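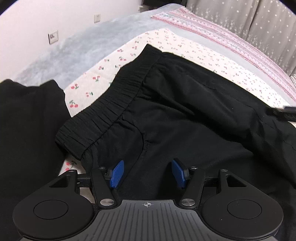
To: skaso-build list
Subject: Re: [skaso-build] fingers closing unevenly
Date: 5 March 2025

On the Coman list server, a member wrote:
> I finished my hand-held gripper over the weekend and the left finger
> reaches the middle before the right one. It picks up socks fine but
> drops anything slippery. I printed the arms at 20 percent infill. Is
> it the print, or the linkage? Also, which pads are people using?

I doubt it's the infill. Mine did the same in September and it was the pivot screws. I had one tighter than the other, so that arm lagged. Back both off until the arms swing freely, then turn them in a little at a time and work the jaws after each turn. Put thread lock on last.

If that doesn't fix it, take the cross rods out and roll them on a piece of glass. One of mine was bent. Plerau sells them cut to length. I paid for 2 and they were both straight.

For pads I'm on the blue ones with the fine grid. The smooth ones I cast first were no good on thin fabric. With the grid, black pants with an elastic waist are still my hardest item. I go for the waistband, where the gathers give the pads something to hold. Flat parts of the leg slide out.

My log so far is 498 grasps on clothes laid out on the bed, and 489 of those were lifted clear. The misses were nearly all dark fabric, and I think that was me misjudging where the fold was.

The arm files in the Nivness folder are the old ones, with the holes too tight for the screws. I'll upload the new set tonight. Drill yours out in the meantime.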